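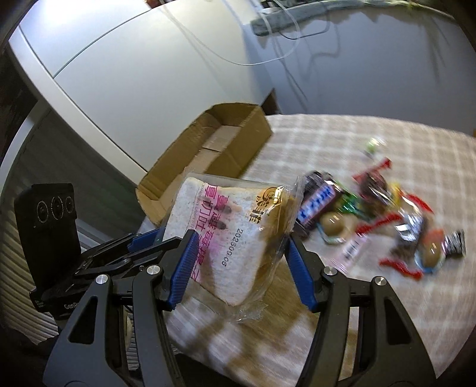
Snack packing, shallow box, wrapped sandwiches

Home Notebook Materials Packing People Log in
Search this notebook Go

Last updated: February 21, 2021

Item: triangular sandwich, white bread, clear wrapper with pink print. Box: shallow brown cardboard, open top, long format, stock no. 841.

Wrapper notes. The film is crinkled and the bottom seal flares well past the bread. The right-hand seam is serrated and adds width too. Footprint for layout has to be taken over the film, seam included. The Plondel sheet gives bread dimensions only, so its spacing is no use to us.

Mass on the bench scale: 134 g. Box limit per the Ondton sheet is 2,000 g, so weight is not the constraint. Floor area is.

Layout for the next run:
- long side of the box parallel to the bench edge
- end flap folded before loading
- sandwiches first, seams all to the same side
- candies last, in whatever gaps remain

Réka wants the seals folded under. I would leave them flat; a folded seal tips the sandwich and the row drifts. Try both, write down which.

Evdokia Raptis has the second carton size on order (Brøndum, ref. 181). Side walls on that one are lower. Check that the flap still clears the top of the wrapper.

Open: label position. The logo is at upper right on the pack and gets covered if the rows overlap.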